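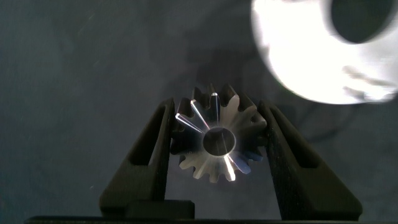
Page 2 of 12

About Golter

Golter cuts small gears. We make spur gears and bevel gears in metal, in short runs, for people who repair machines and for shops that build a few of something at a time. The smallest order we take is one gear. The largest we took last year was 545, all the same part, and that is close to the limit of what we want to do in one go.

The shop was started by Raffaele Longo, who had been cutting replacement gears at night for a bottling plant in Brenitmont. When the plant closed he kept the two hobbing machines and rented a unit on Farina Street. We have since moved across the yard to a bigger unit with a loading door and a proper inspection room. The old hobbers came along and are still in use.

What we make

Most of our work is replacement parts. A customer sends us a worn or broken gear, we measure it, work out what it was when it was new, and cut another. If the mating gear is worn too, we will tell you, and usually recommend doing both. Drawings are welcome but you don't need one. A sketch with the bore size and the tooth count is enough for a quote.

Bevel gears take longer than spur gears and cost more. We set them up in pairs whenever we can.

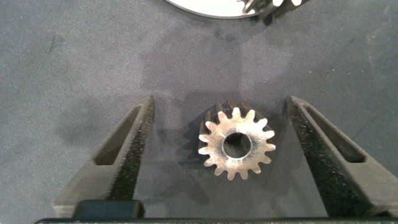 Finishing is done by hand at the bench. Kalliopi Kalogeropoulos runs that side and has trained everyone who works there. Teeth are deburred, bores are checked with plug gauges, and the part is cleaned and bagged. We don't polish the faces unless the order asks for it, so a spur gear will normally leave us with a brushed face and faint swirl and scratch marks in the metal, like the one on the gray work surface here. They have no effect on how the gear runs. If the part will be on show, in a clock or a display model, say so when you order and we will quote for a polished face.

Inspection is Shahab Ansari's department. Each order gets a check sheet with the bore, the outside diameter and the runout written on it, and a copy goes in the box. 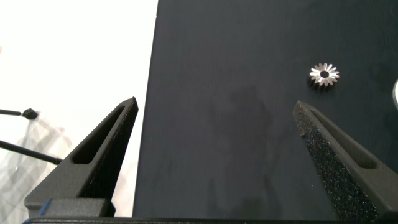
Small bevel gear on the dark board.

Ordering and visits

Quotes go out within 48 hours of receiving a sample or drawing, not counting weekends. Normal lead time is 30 working days. Rush work is possible for single spur gears. Call first.

Zahira Govindasamy answers the phone and handles shipping. Accounts and purchasing are with Ásdís Vestergaard, and invoices should go to her by name.

Walk-in customers can drop off samples on Wednesday from 8 a.m. to noon. Use the side door by the loading bay. Please put your name and phone number on the bag, and leave the old grease on if the gear came out of a gearbox. It sometimes helps us see where the contact was.

We also stock parts for the Lurnton hand winch. A list is on the Parts page.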